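Accueil | Forums | Manipulation | Normes et bonnes pratiques | Connexion

Sujet : règles de prise pour le pliage de textile sombre

machala_j
Pour le lot d'août, Novura demande 3 000 épisodes de pliage. Le guide interne impose un départ doigts ouverts, au-dessus du tissu, et un fond laissé tel quel. Rien sur les vêtements noirs. Faut-il une règle à part ? Sur maille noire, les bords de deux couches superposées se confondent, et l'annotation du point de saisie en souffre.

uthai.r
Pas de règle à part. Il suffit que la couche supérieure se détache quelque part sur un fond clair. Cas que j'accepte sans réserve, tricot noir sur drap à petites cerises :
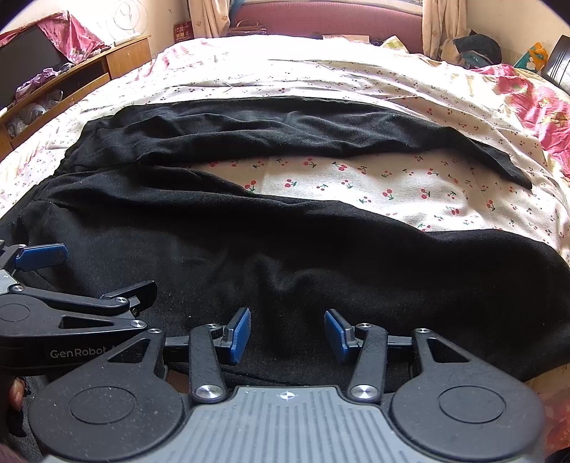 Vendula Kolář n'est pas d'accord : pour elle, un fond à motifs fausse la segmentation autant qu'un tissu uni sombre, et la règle devrait fixer un contraste minimal, mesuré au bord de la prise.

uthai.r
Mesuré comme ça, on rejette la moitié des chambres réelles. Le texte de Hastmont, section 9, parle de « contour discernable à l'œil par l'annotateur ». Je m'y tiens.

t_pillai
« Discernable » n'est pas vérifiable. Chez Irkura, 2 annotateurs marquent le bord séparément. Écart supérieur au seuil : épisode écarté. Sur le dernier lot, 39 rejets, presque tous sur du noir.

machala_j
Double annotation sur les textiles sombres seulement, alors. Seuil à définir. Je rédige la clause.

uthai.r
D'accord pour la double annotation, toujours contre le contraste minimal.

Contact | Mentions légales | Haut de page
Ce site utilise des cookies. Accepter | Refuser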